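Leave the doors on

September 7, 2018

When we bought the house in Grulldale, the first thing the agent told us was which walls we could take out. She had not been asked. She stood in the back room, put her hand flat on the wall between it and the kitchen, and said that most buyers had this one down within a year. Sixteen houses on our side of the street have been sold since we moved in, and going by the skips she was right.

I think it is a mistake, and I think it is one people make because the advice all runs one way. Builders like it, agents like it, and the magazines have shown nothing else for as long as I have been reading them. A closed room is treated as a fault to be put right.

We lived for six years in an open-plan flat in Poludano. It photographed well. One person frying onions meant everyone had onions, including the coats. If somebody wanted the radio on, the others went to bed. My son did his homework in the bath, dry, with a cushion, and we thought this was charming until he was fourteen.

Then there is the heating. Our winter bill for the flat came to 2705 in the last year we were there. In the house, which is bigger and older, we shut the doors in November and heat the two rooms we sit in, and last winter we paid 303 less. I know the comparison is rough. The flat had a worse boiler and the house has thicker walls. But I have also sat in the kitchen with the door open and then with it closed, and I don't need a bill to tell me the difference.

Ayanda Visser, an architect I used to share an office with at Nel, disagrees with nearly all of this. Her view is that people want to see each other, and that small rooms were built for families who could not stand one another. She has a point about light. Our hall is dark at midday. I would sooner put a lamp in it than lose the wall.

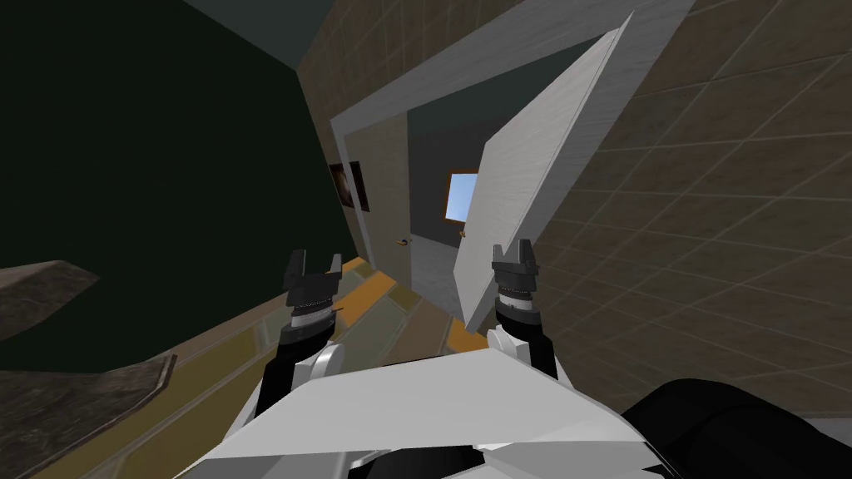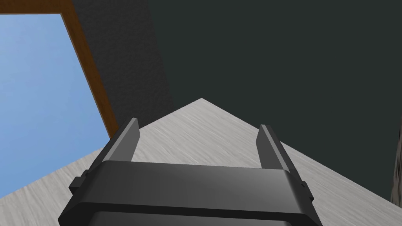
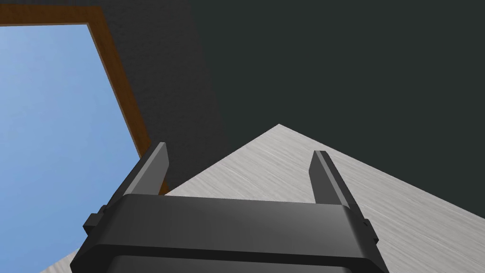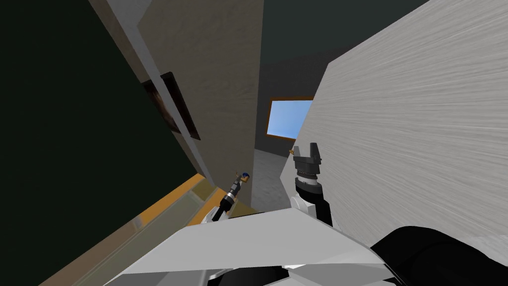
What I would ask of anyone with a builder coming is to wait a full winter first. Live with the rooms shut and see which doors you miss and which you don't. An open doorway like the one in the first picture already lets you see from one room into the next, and it leaves you the walls on either side to put a bookcase against. If it still feels cramped in spring, widen that opening a little and stop there. Our neighbours at the Jiltent end took out everything downstairs, and they have since had 2 quotes for a glass partition. Both cost more than the demolition did.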